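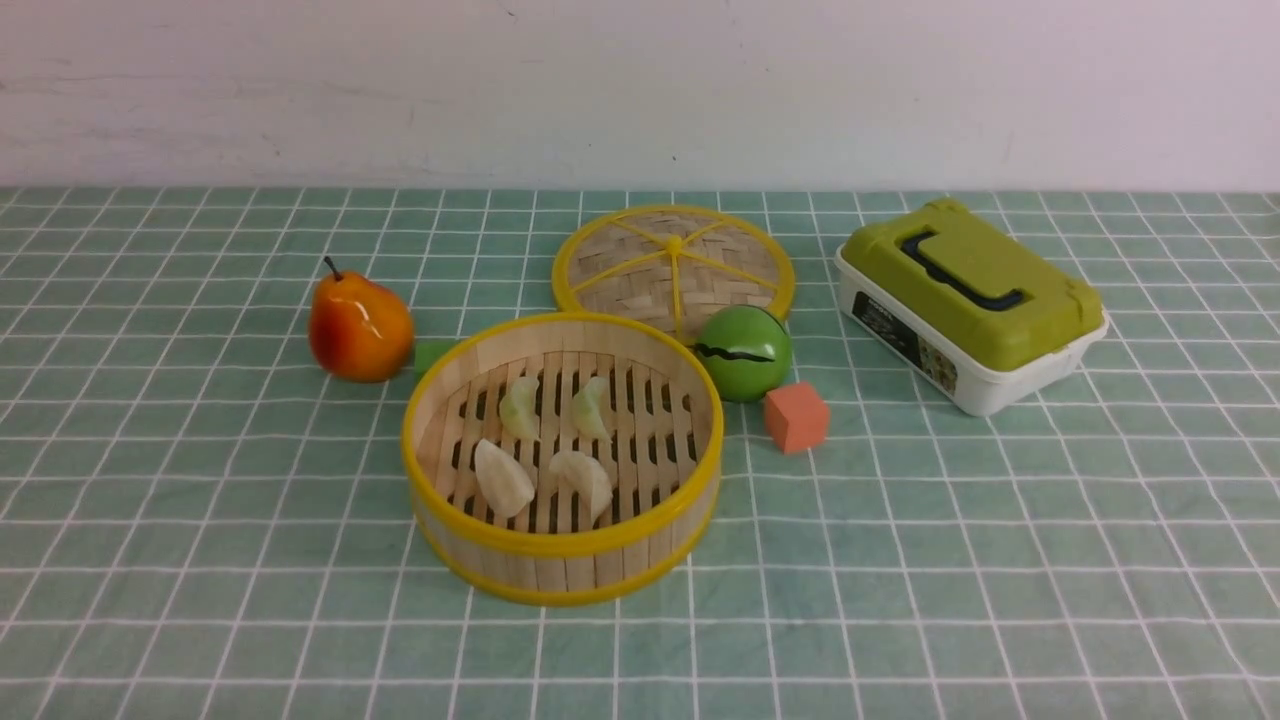 A round bamboo steamer on a checkered tablecloth.

The Umali Street Food Market will move indoors for the winter and add a second evening to its schedule, organizers said Wednesday. The market will open in the former Greltaso furniture warehouse in November and stay there through March.

The move ends several months of uncertainty for vendors, who were told in the spring that their permit for the Umali Street parking lot would not be renewed past October. The lot is due to be torn up for sewer work, and the city has said it will not be usable again before next summer.

Kenneth Soriano, who manages the market, said the warehouse was the third building he looked at and the only one with enough drains in the floor.

"The first one was too far out, and the second had no water on the ground level," Soriano said. "You can't run a food market with one sink at the back of the building."

The warehouse has been vacant for seven years. Its owner, Trerier Properties, has agreed to a five-month lease and will pay for repairs to the loading doors. The market will pay for temporary power hookups and for a second exhaust system, which the fire marshal required before signing off on indoor cooking. Neither side would say what the rent is.

Stall fees will go up. A standard space that now costs vendors $410 a month will cost $475 indoors, with electricity included. Vendors outdoors have been bringing their own generators, and Soriano said most of them should come out close to even once fuel is figured in.

Not all of them agree. Rommel Galang sells steamed buns and dumplings with his sister and has had a corner space since the market opened. He said he runs his steamers on propane and barely uses the generator.

"For me it's just a higher bill," Galang said. "But the other choice was to close until summer, and I wasn't going to do that. We lose people every time we close, even for two weeks."
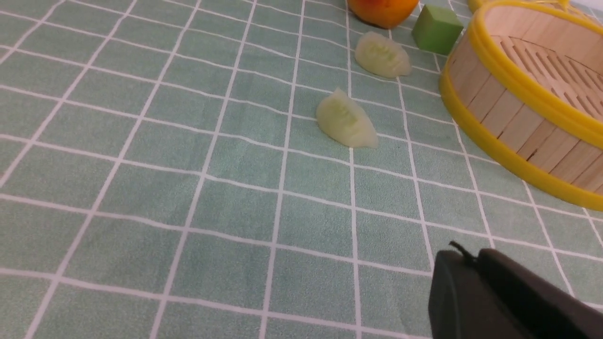

Galang said he has asked whether vendors who use less power could pay a lower rate. Soriano said he would look at the meter readings after the first month and decide then. He also said fees would not change again before the lease is up.

The market now runs on Friday evenings only. In the warehouse it will open Fridays and Saturdays from 5 p.m. to 10 p.m. Vendors may sign up for one night or both, and those who take both will get a small discount on the second. Prepared food will be in the main hall, with produce and packaged goods in the old showroom at the front.

Attendance has been growing. The market counted 3,977 visitors on its busiest night this year, during the August heat wave, when it stayed open an extra hour. The warehouse has a lower limit on how many people can be inside at one time, and staff at the doors will hold the line when the building is full. There will be no admission charge.

Parking was the main concern at a neighborhood meeting last month. The warehouse has 113 spaces, fewer than the streets near the current site offer, and residents of the blocks to the east said they expected to find their driveways blocked. The market has since arranged to use the lot behind the Zevar building after business hours. The number 7 bus stops one block away, and its last run on both nights leaves at 10:40 p.m.
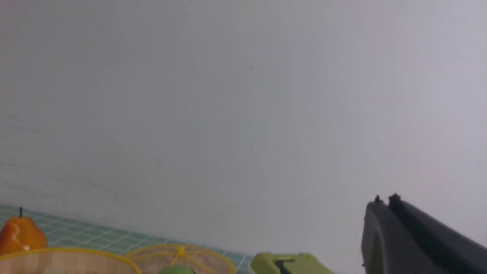 A plain off-white wall beside a green surface with a grid pattern.

The final outdoor market will be held on the last Friday of October, weather permitting. Vendors who want a space in the warehouse must turn in an application and a current food handler's card before then. Current vendors get first pick, and any spaces left over will go to the waiting list in the order people signed up.

Soriano said he did not know yet whether the market would go back to Umali Street when the sewer work is done. He plans to meet with the city about a new permit in February.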